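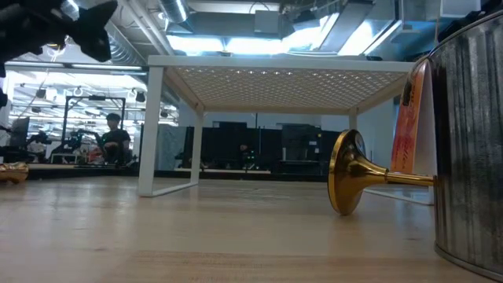

Why Do Tall, Skinny Things Have Big, Wide Feet?

From the Tulitz Science Pages for Young Readers
January 11, 2023

Have you ever tried to stand a pencil up on its end? Go and find one and have a try, and then come back to this page. If you have very steady hands and a flat table, you might get it to stay up for a moment or two, but then somebody walks past, or the cat jumps down from a chair, and over it goes.

Now think about all the tall, skinny things that stand up all day long without any trouble. A floor lamp does it. So does a coat stand, and so does one of those shiny gold posts that hold up a rope outside a theater. They are every bit as skinny as your pencil, for their size, and they don't fall down when the cat goes by. So what do they have that a pencil doesn't?

They have a base! A base is just the bottom part of something, the part that sits on the floor or the table, and it is one of the most useful shapes people ever came up with. Most of us never look at it, which is a bit of a shame, so let's look at it now.

The balancing spot

Everything you can pick up has a balancing spot. Grown-up scientists call it the center of gravity. Gravity is the pull that brings a ball back down when you throw it, and it pulls on every little bit of a thing at once. The balancing spot is the place where you can pretend all of that pull is happening together. If you lay a ruler across one finger and slide it along until it stops tipping, your finger is right underneath the ruler's balancing spot.

For a thing to stay standing, its balancing spot has to be somewhere over its base. A pencil on its end has a tiny base, no bigger than the flat end of the pencil, and its balancing spot is way up in the middle. It only has to lean a teeny bit before the balancing spot has gone past the edge of that tiny base, and once it has gone past, gravity pulls the pencil over.

A wide base gives the balancing spot much more room to wander. You can lean a floor lamp a little way and let go, and it will rock back and settle down again (please ask first, and please don't try it with the good lamp).

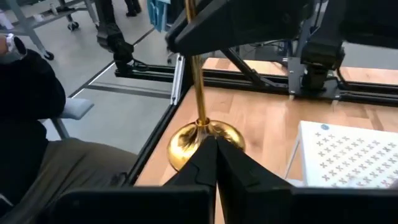 A base works even better when it is heavy as well as wide. The people who design lamps and posts often put plenty of weight down low, and that brings the balancing spot down close to the floor, where it is much harder to push past the edge. There are lots of shapes a base can have, too. Some are flat like a plate, some have legs that spread out like a bird's toes, and some are rounded on top. The shiny gold one here has a wide dome shaped like a bell, with a thin pole going straight up from it, and it is standing upright on the wooden tabletop. If you cover up the bell part with your thumb, the pole starts to look an awful lot like our pencil!

You might wonder why anyone would bother to make a base round when it could be square. One good thing about a circle is that its edge is the same distance from the middle all the way around, so the post is just as steady whichever side you bump it from. A square base has corners that stick out farther than its sides, and those corners have a way of finding your toes in the dark.

And why does it matter if it is shaped like a bell? Well, partly it is just pretty, and people have always liked a nice curve. But a curve that starts narrow at the pole and spreads out wide at the bottom also does a useful job, because it joins a very thin thing to a very wide thing a little at a time. Trees do something like this as well. Look at the bottom of a big old trunk next time you go to the park and you may see how it spreads out just before it goes into the ground.

What about when it tips over?

Sooner or later most things do end up on their sides, and then a wide round base does something funny. Because it is so much bigger than the pole, it rests on its rim, and the pole slopes down away from it unless there is something to hold the other end up. Give it a gentle push and it won't roll off across the room in a straight line, the way a can of soup does. It goes around in a curve, with the wide end taking the long way around and the skinny end taking the short way. An ice cream cone does the same (an empty one, please!), and so does a paper cup.

Buckets are fun to compare. Lots of buckets are a little wider at the top than at the bottom, which is the opposite of our gold post. It makes them easy to pour things into and easy to stack inside each other - and they don't need such a wide foot, as they are nowhere near as tall and skinny as a post. Lay a bucket like that on its side and it will roll in a curve too, only with the top taking the long way around.

Try it yourself

You will need a pencil, a lump of modeling clay, a paper plate and a table that nobody minds you using.

First, roll the clay into a ball and push the pencil into it so that it stands up. Tap the pencil gently near the top and watch what it does.

Next, squash the same lump of clay out until it is twice as wide as before, and put the pencil back in the middle. You haven't added any clay at all, so it weighs just what it did, but give it the same gentle tap and see how it does this time.

Now press the clay down onto the middle of the paper plate so that it sticks, and try once more. Then, if you like, move your lump of clay up to the very top of the pencil and try to make it stand. It is much, much harder with the weight up there, and you will probably be laughing before you get it to stay.

When we did this with a group of children in December, two of them made a base with five long clay toes, like a chicken's foot, and it stood up beautifully. You could try that one as well, or make up a shape of your own and draw a picture of it.

Words to remember

Base: the bottom part of something, where it touches the floor or the table.

Center of gravity: the balancing spot of a thing.

Gravity: the pull that brings things down toward the ground.

Rim: the edge that goes around something round, like a bucket or a bell.

Something to look for

On your way home, see if you can find six things that are tall and skinny and have a wide base. Street signs don't count if they are stuck into the ground, because the ground is doing the work for them. Music stands do count, and so do Christmas tree stands, if yours is still up.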